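One Base, Two Jobs
By Lejla Hodžić

The combined breakfast station puts a hinged sandwich plate and a small saucepan on a single base. For kitchens short of counter space the layout is practical – one appliance to park instead of two. 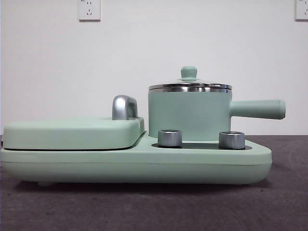 Plate compartment on the left, saucepan on the right, handle past the end of the base.

The long handle sets the footprint. Measure from the far side of the base to the handle tip, then leave room behind for the lid to swing up. Ilir Petkov, who repairs small appliances at Zutside, advises against placing the handle over a walkway.

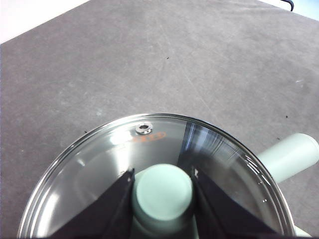 Glass lid with steel rim and vent.

A vented lid lets steam out while the contents stay in view. Starch can dry inside the vent ring and narrow the opening. Petkov clears his with a wooden toothpick after cooking oats or pasta, then rinses the glass and dries under the rim.

Lift the lid by the knob and tilt the far edge up first, so that steam leaves on the side away from the hand. 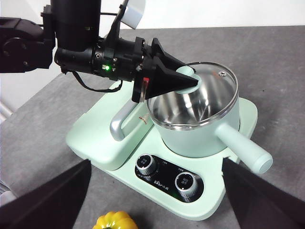

Can the base be rinsed under the tap?
Wipe it with a damp cloth only, after unplugging it and letting the plates cool. Water must not reach the heating area or the hinge.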